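Medicines and Your Body: A Guide for Young Readers
Furnby Children's Health Library
Reviewed by Katalin Bíró, pharmacist
Last updated Aug 24, 2025

What is a medicine?

A medicine is something that helps your body when you are sick or hurt. Some medicines bring down a fever. Some stop an itch. Others help people who have a health problem that lasts a long time, such as asthma. Medicines can be pills, liquids, creams, drops, sprays or shots.

Where does a medicine go after you swallow it?

First it travels down to your stomach. A pill breaks apart there, and the tiny bits move on to your small intestine. The walls of the intestine let the medicine pass into your blood. Your heart then pumps the blood to every part of you, from your toes to the top of your head.

Medicine does not know where you hurt. If you take something for a sore knee, it goes to your elbows and ears as well. It does its work in the places where it fits, a little like a key in a lock.

Later, your liver changes the medicine so that your body can get rid of it. Your kidneys help to clean it out of your blood, and it leaves when you use the bathroom.

Why do I take a different amount than my parents?

The right amount of medicine is called the dose. A child who weighs 68 pounds often needs a smaller dose than a grown-up who weighs 200 pounds. Doctors and pharmacists may also look at your age and at how well your kidneys and liver are working.

Taking more than the right dose will not make you better faster. It can make you very sick. A grown-up should always measure your dose, using the cup or syringe that came with the medicine. Kitchen spoons come in many sizes and should not be used.

What is a side effect?

A side effect is something a medicine does that you did not want it to do. You may feel sleepy, or your stomach may hurt. Many side effects are mild and go away. Tell a grown-up right away if you get a rash, if your face or lips swell, or if it is hard to breathe. These can be signs of an allergy – and the grown-up should call for emergency help if you have swelling or trouble breathing.

Why must I finish all of my antibiotic?

Antibiotics fight germs called bacteria. They do not work on colds or the flu, which are caused by viruses. You may feel well again before all of the bacteria are gone. Keep taking the medicine for as many days as your doctor has told you, and do not save any for later.

Who can help me?

Doctors, nurses and pharmacists are all trained to answer questions about medicine. You are allowed to ask them questions too.
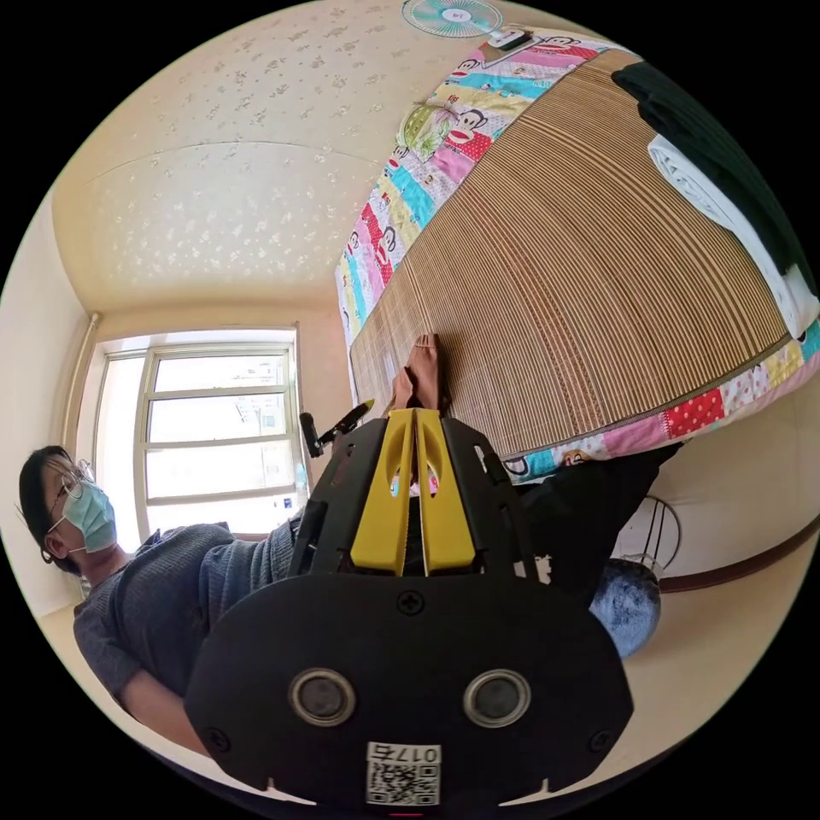
A face mask covers the nose and mouth.

Rules to remember

Take medicine only from a grown-up you trust.
Never take medicine that was meant for another person.
Never call medicine candy, even if it tastes sweet.
Ask a grown-up to put medicine up high and out of sight after each use.

Words to know

Dose: the amount of medicine taken at one time.
Pharmacist: a person trained to prepare medicines and explain how to use them.
Virus: a very small germ that can cause a cold or the flu.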